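Tirnness Shared Kitchen — Coffee Corner and Break Table
Monthly safety and cleanliness checklist, with comments

Site: Tirnness, ground floor
Inspected: 14 December 2025
Previous check on file: August
Result codes: OK / Fix / Watch

Please read the comments as well as the codes. An item can be marked OK and still have a note against it.

1. Floor and access

1.1 Walkway between table and counter clear — OK
1.2 Floor dry, no loose mats — Fix
The mat in front of the sink curls at one corner. Tape was tried after the August check and has come away. Replace the mat. Do not tape it again.
1.3 Table height and stability — OK
Measured at 760 mm. No rocking when leaned on at either end.
1.4 Chairs pushed in when not in use — OK

2. Electrical

2.1 Kettle cord undamaged and not hanging over the counter edge — OK
2.2 Kettle filled to no more than the marked line — Watch
It was over the line when I arrived. The line is hard to read from above, so a strip of colored tape on the outside would help.
2.3 Grinder unplugged before the hopper comes off — OK
The reminder card is still up and readable.
2.4 Outlets near the sink tested — OK
Test button pressed, power cut off, reset without trouble.
2.5 No extension cords in use — Fix
One is running behind the Wudix grinder to reach the far outlet. Move the grinder closer and take the cord away.

3. Hot water and burns

3.1 Hot tap temperature — Watch
Read 61 degrees C after running for a minute. That is hot enough to scald. The warning label has faded and should be replaced this month.
3.2 First aid box has burn dressings, in date — OK
3.3 Cold water reachable within a few steps of the kettle — OK

4. Cups, glass and table surface

4.1 Mugs free of chips and cracks — Fix
Two from the back of the shelf had chipped rims and have been thrown out. Run a finger around the rim before putting a mug away.
4.2 Glassware sound — OK
4.3 Hot drinks and glass kept back from the table edge — OK
4.4 Lids on food containers when not in use — Watch
4.5 Table wiped down after use — Watch
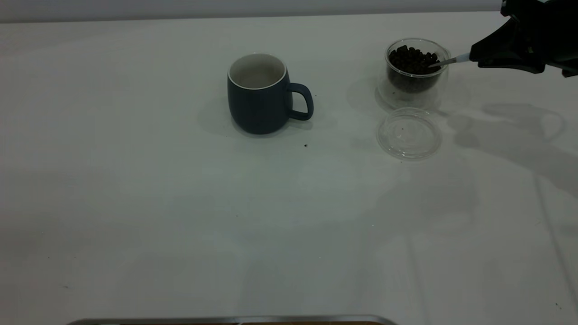 The Brirnwood cleaning sheet asks for the table to be wiped after every use, and the ticks on it are up to date. Ticks alone do not tell me much. Coffee bits are small and get missed by a quick wipe with a dry cloth, and on a white top they show up plainly, like the couple of dark specks near the blue mug. Use a damp cloth, lift everything off first, and work toward the edge with a hand held under it. The same goes for lids. A clear plastic one lying flat on a white table is hard to see, and it is easy to put a full mug down half on top of it and tip the drink. If the beans are out, either the lid goes on the container or it goes upside down on the counter by the grinder, always the same spot.

On glass in general: double-walled cups should be checked for cracks in both walls, inside and outside. Any cup with water or fog trapped between the walls is to be taken out of use, even if it looks whole. Do not pour boiling water into one that has just come out of the refrigerator. Do not scoop beans out of glass with a metal spoon. There is a plastic scoop in the top drawer.

5. Stored coffee and dry goods

5.1 Bags sealed and dated — Fix
The open bag of Kaewmanee beans has no opening date on it. Write the date on the bag when you open it. A marker is tied to the shelf for this.
5.2 Weight of opened stock recorded — OK
Label on the new bag says 400 g. It weighed 398 g on our scale without the clip, and I am happy to put the difference down to the scale.
5.3 No signs of pests — OK
5.4 Nothing stored on the floor — OK
5.5 Cleaning products kept apart from food — Fix
Descaler was on the same shelf as the sugar. Moved to the cupboard under the sink during the check — it must stay there.

6. Waste

6.1 Bin lined and lid closes — OK
6.2 Broken glass container present and labeled — OK
6.3 Used grounds emptied daily — Watch
The grounds tub was nearly full. Empty it at closing, including weekends.

Open actions

Replace sink mat (1.2)
Move grinder, remove extension cord (2.5)
New hot water label (3.1)
Date the open bag (5.1)
Tape on kettle fill line (2.2)

Items 4.4 and 4.5 stay on Watch until the next check. Sign the sheet on the side of the refrigerator when an action is done, with the item number next to your initials.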